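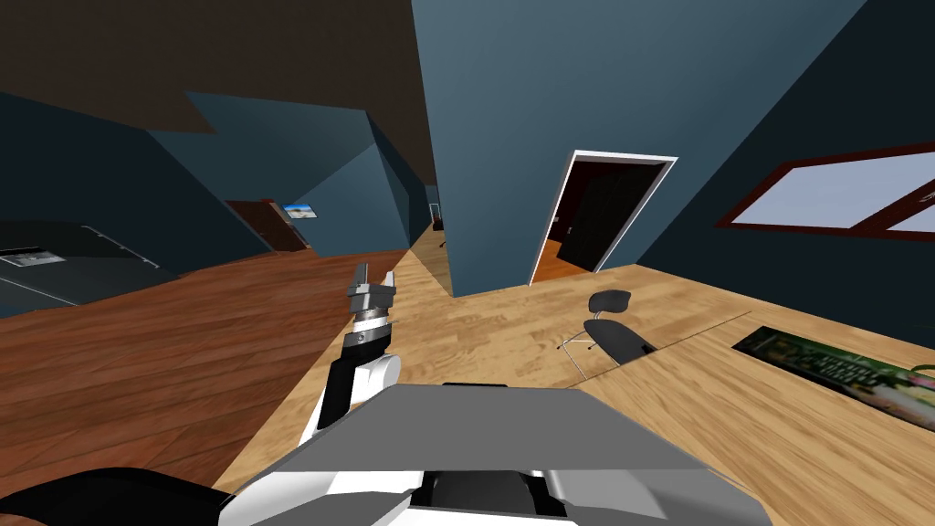
October
By Mercedes Palomino

Plain two-finger gripper. Flat fingers, no suction, no clever skin. I've now spent most of a month with it in a simulated house and I want to argue that it should be the default for anyone starting out, and that the comparison tables we all keep passing round are measuring the wrong thing.

Quick background. Iltumura wanted a recommendation. Three hands on the list: the plain one, the Ruvetti with the curved pads, and a three-finger thing Fellwood sells mostly to labs. Same arm for all of them, same rooms, same controller. We ran 2,160 attempts in total and I was supposed to boil that down to one number per hand. Did that. Didn't believe it. The Ruvetti came out 11 points ahead and I'd still not buy it.

Why? Go and look at the failures. Not the score, the failures. I sat down one evening and watched 53 of the bad ones from start to finish, tea going cold, and hardly any were about the fingers. The arm set off towards the wrong place. Or it stopped short of the table because the depth was off. Or the wrist turned and the camera had nothing to look at but wall. You can bolt whatever you like on the end of an arm that's going to the wrong place.

The Ruvetti scores higher because its pads are forgiving. Arrive a bit off, it still gets hold of something. Lovely. But then all you've bought is a hand that hides how bad your aim is, and you find out later, on the real floor, with a real mug, when the pads are worn and the forgiveness has gone. A plain pair of fingers fails straight away and you can see why it failed. I'd take that every time while a team is still learning.

People say simulation is no good for choosing a gripper at all because contact is faked. Half agree. I wouldn't trust it on friction, or on anything soft, and I certainly wouldn't trust it to tell me the differnce between two rubbers. What it does tell you is geometry. Does the hand fit through the gap. Does the wrist foul the table edge. How much of the view do the fingers take up when the arm is folded, when it's reaching, when it's looking down. Those are cheap questions and they get skipped, and then somebody in the workshop is filing down a bracket at nine at night.

Which brings me to the camera. Should have started with it really. Every table I've been sent has columns for grip force, stroke, weight, price. Not one has a column for what the robot can see past its own hand. Put the camera close in and the body of the gripper eats the bottom of the view, the fingers come up into the middle, and the controller has to work with what's left. Sometimes that's plenty. Sometimes it's a wall and the corner of a bit of furniture, and no policy on earth is going to make a sensible choice from that. 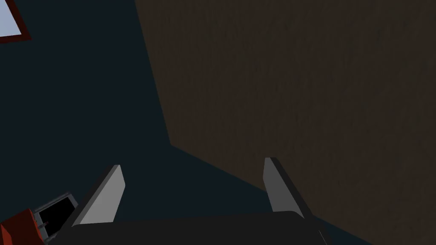 Walter Apaza thinks I'm being unfair to the tables. He wrote back to my draft saying a buyer has to start somewhere, that grip force is at least a thing you can check on a bench, and that "view past the hand" changes with every mount anyone dreams up, so what would I even print? Fair point. Annoying, but fair.

My answer would be: print the mount. Say where the camera sat, how far back, what angle, and give us a handful of views from awkward poses along with the score. It costs an afternoon. With the wide body of a hand like this one you'd learn more from those few views than from another 1,000 runs on the nice poses, where everything's in the middle and the lighting's kind.

And test in a whole house please. Not a table in a void. Doorways, narrow passages, chairs near the table, dark walls that meet other dark walls. The Quispe people tune on a bare bench and their controller looks wonderful there. In our rooms it dithered. I don't blame them, bench work is quick and it's tidy, but a bench never gets in the way of anybody's elbow and a chair does.

Cost, then, since I'll be asked. The plain hand is the cheapest of the three. That's not my reason but I won't pretend it hurts. Spend the difference on a second camera, mounted well away from the wrist, and on somebody's time to watch failures.

So my recomendation to Iltumura is the plain one, camera moved back and tipped, and a rerun of the bad cases before anybody orders anything. They may well go for the Ruvetti anyway. It does have the bigger number.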